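Hand-held gripper demos: how much variety in objects is enough?

Clivico boards > Manipulation > Collecting demonstrations

okuthelm_ana
We are collecting pick and place examples with a hand-held gripper, the kind with a camera on it. So far we have 600 demonstrations, almost all on two tables in our office at Okutholm. The policy trained on them is good on these tables and bad everywhere else. My question is if we should add more objects or more places. My colleague wants objects. I am not sure.

phan_dtk
More places. We made the same mistake in August. We bought a full box of toys and recorded all of them on the same white desk, and the model learned the desk.

Efe Adeleke
I don't agree fully with phan_dtk. Places help, but if every object is a light plastic thing, the policy closes the fingers the same way each time. We had 149 episodes with heavy or rough objects in our last set and it made a clear difference for the grasp. I would not drop them for more rooms.

phan_dtk
How did you separate the two effects? Your heavy objects were recorded in new rooms also, if I remember your earlier post.

Efe Adeleke
This is fair. They were not separated well. I still believe the objects matter — but I cannot prove it from that set.

lonamo_user
We limit each person to 30 episodes per place and then they must move. It is annoying for them and the data is better. Also change the tablecloth if there is one. Patterns and stripes confuse a model that has seen only plain surfaces.

okuthelm_ana
Thank you all. On Saturday I went to my aunt's dining room and recorded there with what was on the table. A block of stone, wrapped candies, a snack in clear plastic, a pack of tissues, striped cloth. I held the stone by its two sides.
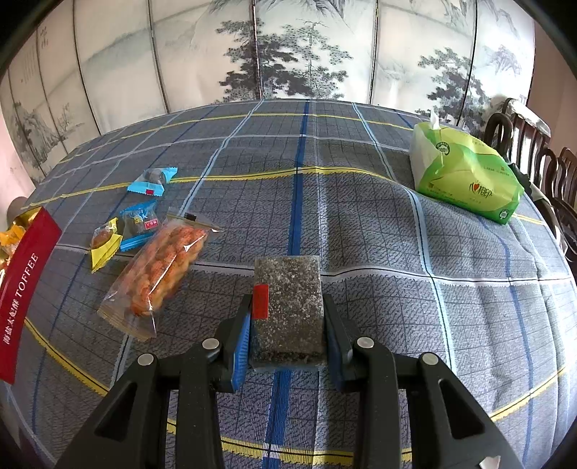
How long should one demonstration be?

As long as the task takes at a calm speed, plus a short still moment at the start and at the end. If people hurry, the tracking suffers and you will throw away the episode later.

phan_dtk
I would cut the still moment at the end. In our set the policy learned to stop and wait in the middle of the task.

lonamo_user
We keep it, but short. When it is too long we trim it in one pass before training, so the people recording don't need to think about it.

Efe Adeleke
Ana, if you go back to that dining room, record the clear packet too. Transparent film with reflections is where our model fails most. Try to take it from different sides, and put it back at a new angle each time.

okuthelm_ana
I will do it. The plan now is 24 places before the next training, with the same few objects carried to all of them and the rest taken from what is there. Then I can compare a little, at least.

phan_dtk
Good plan. Please keep one place out of training completely, otherwise you will argue about the result like we did here.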